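How to Hang Wire Mesh Baskets Over a Folding Table

A table used for folding clothes should hold clothes and very little else. Small tools and bottles take up the corners first, so move them to baskets above the surface.

What you need: two black wire mesh baskets, one plain with hooks and one with compartments, a horizontal bar behind the table, an upright post at the side, and a few clips. I used a Gredell basket on the bar and a Bruvholm on the post.

1. Clear the table and wipe it down.
2. Hook the plain basket over the bar, near the middle. Put the longest item in this one. A socket set in its holder fits well, handle to the left.
3. Fix the divided basket to the right-hand post and angle it toward the table. Clip it at the top and again lower down.
4. Lay bottles flat in a lower compartment. Caps and other small things go higher up.
5. Bring the clothes back one piece at a time. Start a sweatshirt from the far corner and pull it toward the middle before you flatten the sleeves.
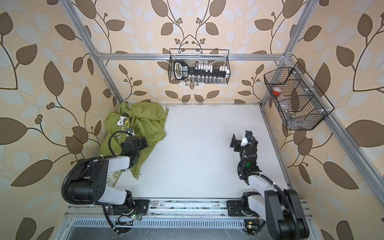
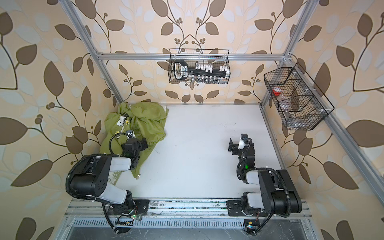 Jouko Räsänen wrote in to say that hooks slide on a smooth bar once the basket is loaded, and that a wrap of tape under each hook stops it. He also keeps anything heavier than a socket set on a shelf.

Check the clips again in April if you hang the baskets over the winter. Mesh with a 24 mm opening is too wide for loose sockets, so leave them on their rail.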